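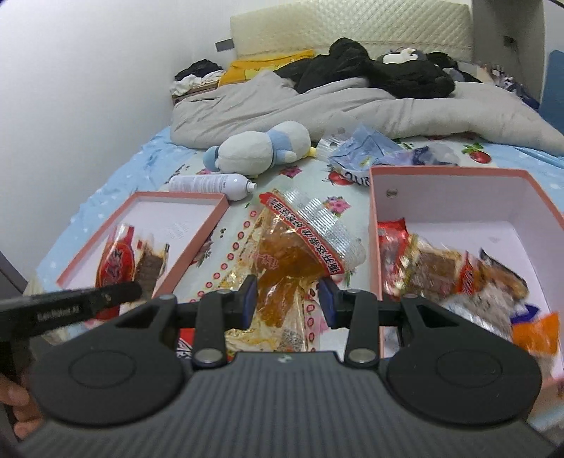 I went to the Zumgate snack fair on Sunday, December 11, 2022, and I'm still finding crumbs in my coat pockets. It's held in the old bus depot by the river, 49 stands squeezed into a hall that was never meant to smell this good, and if you get there after noon you'll be shuffling sideways. I got there after noon!

Admission was 3 dollars, paid to a very cheerful man named Costel Hoxha who also turned out to be running the raffle. My ticket was number 3585. It did not win. He told me they started with a few folding tables in June a couple of years back, and he still sounded surprised at how many people showed up.

The aisle I'd come for was the Chinese snacks, right along the back wall. If you've never gone down the rabbit hole of small sealed packets, this is the place to start - chewy things, crunchy things, tofu done in ways I couldn't keep straight, all in bright wrappers with big lettering. The woman at the Clonel stand cut up samples with kitchen scissors and would not let me walk past the hot ones. (My ears went red. She was delighted.) She also pointed out the words 撕开这里 on one of the bags, which mean "tear open here," and I have been feeling smug about being able to read that ever since.

Then I went over to Gál for something sweet and stood in line a lot longer than I'd planned. They do a poppy seed roll that's mostly poppy seed, with just enough dough to hold it up. I ate 2 slices leaning on a radiator and didn't regret either one.

The Zitevlow people had the boxes, and I could have spent all my money there. Lidded ones for keeping snacks in, tins, stacking trays, pretty much anything you could hide a packet in. I have a weakness for a box with a nice lid, and my sister had to steer me away by the elbow.

A few practical bits if you're thinking of going next time. Bring cash, since the card readers kept dropping out. Eat before the raffle, not during. The coffee is fine but the line for it blocks the restrooms, so get it early. Parking behind the depot was full by the time we came, and we ended up walking from the library, carrying the bags back along the river in the dark with the spicy ones already open.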